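Wenilden Skin and Color Range: where we are at the halfway point

Hi everyone at Orkgate,

You asked for something you could read over a coffee and I've taken you at your word, so pour one now. This covers the work your grant has paid for since we last wrote, up to the end of October. The formal spreadsheet is in the shared folder as usual. What follows is me talking you through it, with the bits a spreadsheet can't hold.

Quick version for those of you running between meetings: the cream blush is finished, the body balm is nearly finished, the hair oil isn't where I wanted it, and we've spent a little less than planned on lab time and a little more on packaging. I'll take those in order.

The cream blush

I love this product! I know I'm supposed to be neutral in a report, but I've been wearing it every day since the third lab batch came back and I keep getting stopped in the grocery store. It goes on with a finger, it doesn't cling to dry patches, and it lasts through a workday on my skin, which drinks up everything I put on it.

You'll remember the first two batches were too slippery. People with oily skin said it slid off by lunch, and they were right. Ifigeneia Fragkou, our formulator, cut back the castor oil and brought in a bit more silica, and that gave it the soft, powdery finish we'd been after from the start. She also talked me out of adding a scent. I sulked for a day or two and then had to admit that a face product for sensitive skin has no business smelling like anything.

We're launching with 5 shades. The original application said we'd decide on the number after testing, and the testers were pretty clear. The peach was too pale for anyone deeper than a medium complexion, so we reworked it into a much stronger apricot (it looks scary in the pot and gorgeous on the cheek). The berry went through without a single change. The brick shade is the one I thought would flop, and it's the one people keep asking to buy.

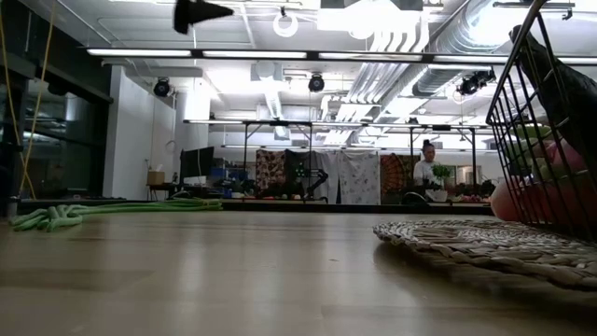 Panel testing

We had 116 people on the home-use panel for the blush, recruited through our mailing list and through two salons that have supported us since we were selling lip balm off a folding table. Everybody got a full-size pot, a paper diary and a return envelope. I wanted to do the whole thing by app, but our older testers asked for paper and I'm glad we listened, as the notes in the margins taught us more than the tick boxes did.

Some of what came out of it:

The pots were hard to open with moisturizer on your hands. We've switched to a lid with a ridged edge.

People wanted to know how to use it over foundation without lifting the foundation off. We're adding a short instruction card, and I'll film a demo for the website. Press, don't rub, is most of it.

Quite a few testers were using it on their lips without being told they could. Ifigeneia checked every ingredient for lip use and we're fine on all of the shades except the plum, where one pigment isn't cleared for that. So we either say "cheeks only" on the plum or reformulate it. My vote is to reformulate. A range where one shade has a different rule is a range where somebody gets it wrong.

A small number of people reported redness. We followed up with each of them by phone. Most had changed another product in the same week, and the rest were told to stop using the blush and have been paid for their time all the same. We've logged every case and the log is in the folder under "reactions."

What we didn't do well was recruiting at the deeper end of the skin tone range. We had people, but too few, and I wasn't comfortable calling the shade work done on that basis. I've held back part of the panel budget to run an extra round on the brick and the berry before launch.

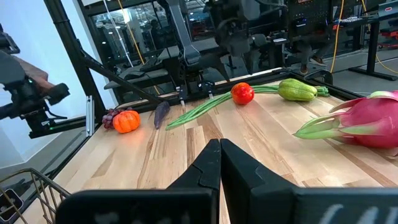 The body balm

The balm is the quiet one of the family and it's been the easiest to make, touch wood. It's a shea and squalane base that melts at skin temperature and sinks in quickly enough that you can get dressed without sticking to your clothes. I tested that one myself in black jeans.

Stability testing is where the time has gone. The balm went grainy in the heat test, the way shea will if you cool it too slowly at the filling stage. Our filling partner, Grirkico, let Ifigeneia stand on their line for an afternoon and change the cooling settings herself, and the next samples came out smooth. They've been in the warm cabinet ever since and still look good. If they pass the last check we can sign off the formula and book a filling slot.

The jar comes in one size only for now, at 100 milliliters. I had hoped to offer a travel size as well. The minimum order on the smaller jar was more than we could justify, and I'd much sooner spend that money on the extra panel round. We can come back to it once we've seen some sales.

Scent, for those who've been asking me: fig leaf, very light, with an unscented version alongside it at the same price. I feel strongly about the same price part. People with touchy skin get charged extra for having things left out and it drives me up the wall.

The hair oil

Okay. This is the section I've been putting off.

The hair oil was meant to be in panel testing by now and it isn't. The original supplier of our cold-pressed apricot kernel oil changed their pressing process over the summer, and the new oil smells strongly of marzipan. Some of you would probably like that. On warm hair, after a shower, it was like standing in a cake. We tried masking it, and then it smelled like a cake in a flower shop.

So we've gone looking elsewhere. Sarıgül, a small oil press we met through a trade contact, have sent samples that are much closer to what we had before, with a lighter feel too. They were quick to answer questions and sent their paperwork without my having to ask more than once, so I have a good feeling about them. The catch is price. It adds enough to each bottle that I need to look again at what we charge, and I don't want this to turn into a luxury product by accident. The whole point of Wenilden was good basics that a person on a normal wage can buy again when they run out.

My plan is to make a half-strength blend with Sarıgül's oil and a plainer, cheaper carrier, and put both versions in front of a small group without telling them which is which. If they can't feel the difference, we go with the blend. If they can, I'll come back to you with numbers before doing anything else.

I'm sorry this one has slipped. I should have told you in the summer when I first smelled the new batch, and I waited in the hope that it was a one-off. Next time I'll pick up the phone.

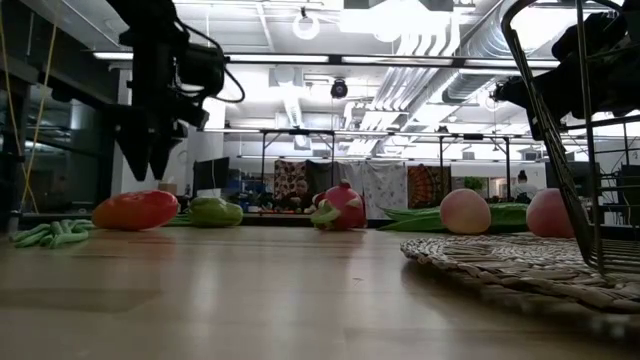
Packaging

Packaging is where we went over. Part of that is the ridged lid I mentioned. The rest is down to me changing my mind on the outer boxes. The first proofs were on a glossy white card that looked lovely on screen and showed every fingerprint in real life, and one tester with low vision told us she couldn't read the shade name under bathroom lighting at all. We moved to an uncoated card with bigger, darker type, and the shade name now sits on the top of the box as well as the side. You can find your shade in a drawer. It's such a small thing and I'm so pleased with it!

The overspend is covered by the saving on lab time, so I'm not asking for anything extra. I would like your okay to move the money between those two lines, please. The amounts are on the second tab.

People

The grant pays for Ifigeneia's time and part of mine, and that hasn't changed. We also took on 2 trainees from the local beauty college, who've been learning batch records, color matching and how to run a panel phone call without leading the person on the other end. They're good. One of them spotted that our swatch photos were being edited warmer than the real shades, which would have meant a lot of annoyed customers and returned pots. All of the swatches have been redone in daylight, on bare skin, with no filter.

We've also started a monthly open session where customers can come in, try things on and complain to my face. I was nervous about it. The first one was packed and I went home with a notebook full of requests, most of them for a brow gel, so please don't be surprised if a brow gel turns up in next year's application.

What's coming next

The extra shade round on brick and berry goes out first, with the plum reformulation running in the lab at the same time. The balm gets its last stability check and then, fingers crossed, a filling date at Grirkico. The hair oil blind test follows as soon as the blends have settled.

The website needs proper ingredient pages, and I want them written in plain words with the technical names beside them. I've drafted the blush one and would be grateful for a reader who isn't in the business. If anyone at your end has ten minutes and opinions, send me a message.

What I need from you

An okay on moving the packaging money.

A yes or no on pushing the hair oil milestone into the next reporting period. The other milestones can stay where they are.

An address for samples. I have blush pots set aside for the whole team, and I need to know who wants which shade. Try the brick - even if you think it isn't for you.

Call me any time after nine in the morning if something in here needs explaining. I'm at the bench most afternoons with my phone in a drawer, so leave a message and I'll ring back before the end of the day.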